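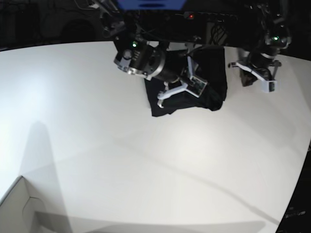 Wed 28 January

Folding bench, morning and a bit of the afternoon. Writing this up while the kettle is on, because last time I left it until the next day and Malathi had to tell me what I'd done.

Started on the black cloths. We have been putting these off for ages and I think we all knew why. The pale ones are so much kinder to work with – you can see every crease and both layers of a corner, and if one edge has crept under the other you know at a glance. With the black you get a sort of puddle. I found myself leaning right down to table height to work out which bit was the top layer, and my back is letting me know about it now.

The white tabletop does help with the outline, I'll give it that. Pavithra was right to argue for it back in May when I wanted the grey one (it's in the old notebook, she can have her apology in writing). Against white the outside edge of a black cloth is as clear as you could wish. It's the inside that gives trouble, anything where cloth lies over cloth.

Starting states. We agreed on a proper crumple, so: pick up by the middle, let it hang, drop it from elbow height and leave it alone. The leaving alone is the hard part! I caught myself tweaking a corner out more than once, simply because it looked untidy, and then had to pick the whole thing up and drop it again. Malathi has a much better hand for this than I do. Hers land in a heap with some height to it and mine tend to flop out nearly flat with one side doubled over, and a nearly flat one is too easy to be much use. I've asked her to do the drops from now on and I'll do the folding and the writing down.

Folding order, as we've settled it for the moment:
Find any free corner and draw it outwards until the cloth follows.
Find its neighbour along the same edge, not the opposite one.
Lay flat, smooth from the middle out.
Half, half again, turn so the closed edge faces the front of the table.

The second line is the one that goes wrong. If you take hold of the opposite corner by mistake you end up with a twist through the middle and it's quicker to start over than to undo it. On the black I did this far more than I'd like to admit. Pavithra's suggestion is to run a finger along the hem from the first corner and never let go of it, the way her aunt does sheets, and it works nicely as long as the hem isn't tucked under. When it is tucked under I still haven't got a good answer.

Supplies. The new cloths from Valler have come, a pack of 500, and they've been put on the bottom shelf with the Wurkell ones. Please don't mix them. They look alike in the packet but the Valler cloth is a touch stiffer and holds a crease, so the folds come out looking better than we deserve. I've written VALLER on the box in thick pen on all the sides I could reach. Might be worth putting them through the wash before we use them. Đỗ offered to take a load down, if somebody reminds him.

Lint is the other nuisance. Black on white, every bit of fluff shows, on the cloth and then on the table. I wiped down at eleven and again before lunch. The sticky roller is nearly finished and the refill in the drawer is the wrong width.

Lamp: tried the side lamp low down for the last few, and I do think the folds show up better with the light raking across. The overhead light just gets swallowed. Would like to try it properly, with the lamp on the left and then on the right, before anyone agrees with me too quickly.

For tomorrow
– roller refills, the wide ones
– wash a batch of the Valler cloths, ask Đỗ
– Malathi on drops
– side lamp, both sides
– find out who has the good scissors, there's a loose thread on one of the hems and I don't want to pull it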